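Cleaning Grooved Wall Panels and Marble-Pattern Floors

Grooved panels are easy to live with until dust and grease settle in the lines. A flat cloth passes right over them. Start dry, with a soft brush or the narrow vacuum tool, and work from the top down so that whatever falls lands on a part you haven't washed yet.

For the wash, put 2 teaspoons of dish soap in a bucket of warm water. Wring the cloth well. Water that runs into a groove tends to sit there, and on some panels it finds its way behind the edge. Go with the lines, then dry the same way with a second cloth.

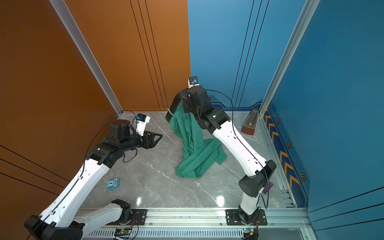

Glossy finishes show every streak, and strong colors are worse than white. Skip scouring powder and the green side of the sponge. If a greasy mark won't lift, lay a damp soapy cloth over it for 10 minutes and wipe again. Old tape residue comes off with a little cooking oil — wash the oil away afterward or it will collect dust.

Metal corner trim needs only the same soapy water. Keep oven cleaner and anything with bleach away from bare aluminum, as both can leave dull patches.

Floors with a marble pattern may be vinyl, tile or real stone, and you should know which before you mop. Vinegar is fine on most glazed tile but will etch real marble. Plain water and a neutral floor cleaner are safe on all three. Change the water when it turns gray.

Paraschiva Voicu wrote in from Edness to say she uses an old toothbrush wrapped in a thin sock for the grooves. It works well on narrow lines. Rinse the sock often.

Last updated Jun 6, 2019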